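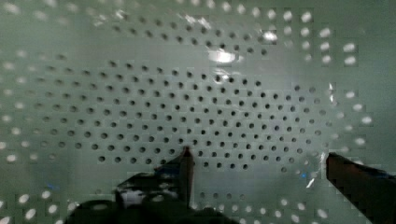
You can't teach people to darn in ten minutes, one of the regulars told me in April, and I have been arguing with that remark ever since! So tonight's talk is my reply.

April | Posted by the Lokham Mending Circle

Home | Talks | Patterns | Swap Shelf | Contact

Notes for the evening talk, 7 p.m., back room

Start with the gray sock. Hold it up, finger through the heel, wait for the laugh. Then pass it along the front row.

Say where I began: one cardigan from the Irkon mill shop, elbows gone, and a needle much too thin for the yarn. The first patch was awful – lumpy, tight, the wrong blue – and I wore it for two winters.

Slide 2. Weaving over and under. Go slowly here. Lay the long threads first, all in one direction, with a little loop left at each turn so the patch can stretch. Then cross them. Ask who has woven a paper placemat (most hands go up, it's lovely).

Slide 3. Yarn. Match the thickness before you worry about color. I like the Clotance sock yarn, the 200 yard skein, but leftovers are great and people give them away by the bagful.

Slide 4. The repair log. We have written down every item since the circle began: 1,456 brought in, 1,393 finished. Pause. Socks win by a mile, then sweaters. 254 of the finished ones were done by people who had never held a darning needle before they came through the door!

Don't forget – moths. Someone always asks. Freezer bag, a week in the freezer, then brush the seams outside.

Demo, ten minutes by the kitchen timer. Big needle, bright yarn, the felt square from the Asadi remnant bin. Let them see me go wrong and pull a row out.

Close with the cardigan on. Tea after, swap shelf open until 9.

Comments (3)

wrenandwool: Tried the loops at the turns and my heel patch finally lies flat. Thank you!!

Dot44: Does this work on cotton socks or only wool?

pkh: It does on mine, Dot44, but use a finer needle and go in farther from the hole.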